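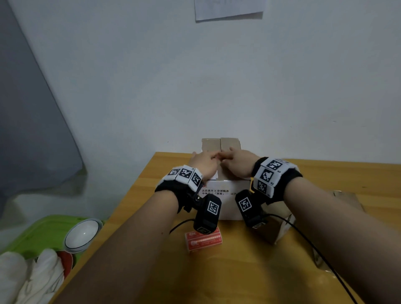

Pressing or folding the upright top flaps of a small cardboard box.

Return shipment refused at counter: who pays the second postage?
Posted by Grenda, 24/11/2020

I purchased a table lamp from an online seller in September and was granted a return under its 90-day policy. The seller supplied a prepaid label. The parcel counter refused the box on the grounds that an old barcode remained on one side, and I was required to repack the lamp and buy postage myself. The seller now declines to refund that postage. Its policy states only that items must be "suitably packed." Am I entitled to claim the amount?

Zimier
In most cases, no. The prepaid label covers carriage, and the condition of the box is the responsibility of the sender. I would nevertheless submit a written request and attach the following:
the counter receipt
the original label, if it was not used
the return approval message

Sellers frequently credit an unused label, as it costs them nothing until it is scanned. Please allow 40 days before writing again.

Fistix
Always cover old barcodes with black marker. Tape is no good.

Zaugg
I would add one point to the reply from Zimier. Please check whether the return approval included packing instructions. If it told you to reuse the original carton — and the old barcode was on that carton — you followed the seller's directions, and your request is considerably stronger. Quote the sentence in full in your letter. My own claim on this basis was paid after 3 letters. Keep the lamp's tracking record until the refund has been posted to your account.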